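The Long Patience of the Taped Square

Shoshana Ridgeway keeps her rulebook in a plastic sleeve, and the sleeve has gone cloudy from being handled. It's a thin sort of rulebook, stapled at the corner, and it has been rewritten so often that the people at Pronbridge refer to versions of it the way gardeners refer to summers. There was the one with the long section on cables, which everybody complained about and then obeyed. There was the short one, which lasted until October and is still spoken of with a shudder.

I had come to Pronbridge expecting to write about clever machines, and I did hear a good deal about them over two days and a great many cups of tea. But what I kept coming home with, scribbled in the margins of my notebook, were the house rules: how a table is laid out, who may stand near it, what gets written down and by whom. Most of us never think about this side of robotics at all, and I found I liked it enormously (my family will tell you I've talked of little else).

Take the grid. Tape goes down in squares across the work surface before anything else happens, and the rulebook gives it nearly a full page. The squares let a person say where a thing was put, in plain words, so that somebody else can put it there again next month. Wendell Begay, who looks after the setting-up, told me the lines needn't be beautiful. They need to be where the drawing says they are, and if a strip lifts or wanders it gets replaced before the next session and the change goes in the log.
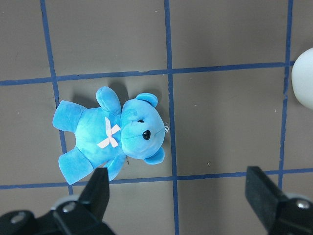 Then there's the matter of what the robots are given to handle. The people here have strong feelings about soft things. A hard block is the same shape every time you set it down, Wendell says, and a soft toy is a fresh problem every morning. The house rule is that a plush object must be recorded by its posture as well as its square: which way the head points, whether it is on its back or sitting up, whether a limb is underneath. Ribbons, loops and labels have a line to themselves on the form, as they are just the sort of thing a finger can catch on. You may leave them attached, but you must write down that you did, and you mustn't snip one off halfway through a series and carry on as though it were the same toy.

I asked whether that wasn't a bit fussy. Ignacio Van Dusen, who came over from Fundside and is still teased for his old employer's enormous binders, laughed so much that he had to put down his tea. He then told me about log entry 2137, which people at Pronbridge know by its number. It reads, in full, "bear, usual place". The trial went beautifully. Three people then spent most of an afternoon trying to repeat it, because there were by that time several opinions about where the usual place was. The phrase is now banned outright, along with "as before" and "roughly there".

The arms have their own chapter, naturally, and it's the only part Shoshana will not let anybody abridge. No one reaches across a table while an arm is live. Whoever holds the pendant does nothing else: no typing, no chatting on the phone, no passing things over. Where two arms share a surface, both are treated as moving if either is, and I was told this with a firmness that made me take a step back from a machine that was switched off. An emergency stop has to be within reach of the person in charge, and you try it at the beginning of a session, even if you tried it yesterday, and even if you are late and the kettle has just boiled.

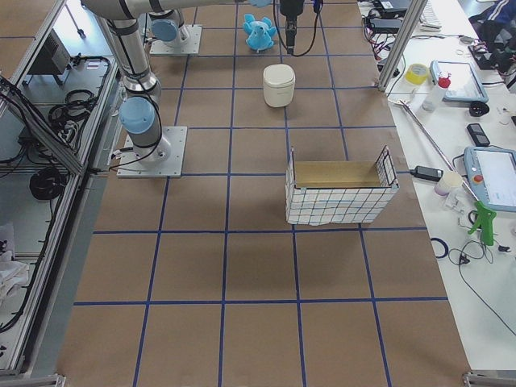 Leilani Doucet has been arguing for some time about side tables. She would like them governed more strictly, and has drafted a rule that anything not needed for the session should live in another room. The others are fond of her and have been putting off the vote. Her case is a sensible one. A stop button is only useful if your hand finds it without thinking, and every extra item near it is something for your hand to find instead. Rochelle Okafor takes the opposite view, equally sensibly, that people who must walk down a corridor for a charger or a drink will start leaving sessions half attended, and that this is far worse. The present wording, a compromise, asks for a clear space round each stop and says nothing about the rest.

They do agree about cables. A cable belonging to an arm must have enough slack for the whole reach and not so much that it can drag through the squares, and you check this by moving the arm slowly to its furthest positions and watching, which takes ages. Ignacio showed me how he does it, crouching at the corner with his chin almost level with the surface. He has a bad knee and does it anyway.

I wondered how much of this is written down elsewhere, and of course a fair amount of it is. There are proper published standards for robot safety, and Pronbridge works to those first. The stapled booklet fills in the homely bits underneath: the tape, the toys, the wording of a log. Copies have travelled. The workshop at Zamora uses a version with the cable section put back in, and a small teaching lab at Lolano has turned the first pages into a sheet for its students, who have to read it aloud to one another before they're allowed a pendant. Rochelle was delighted by that and is trying to bring it in at home, with mixed success among the older hands.

Before I left, Shoshana let me fill in an entry of my own, number 2906, for a toy I had placed myself. It took me about 100 words and she sent it back once, quite kindly, because I had written "left" without saying whose. The new edition will have a paragraph on that. She was already pencilling it on the back of the sleeve when I went to find my coat.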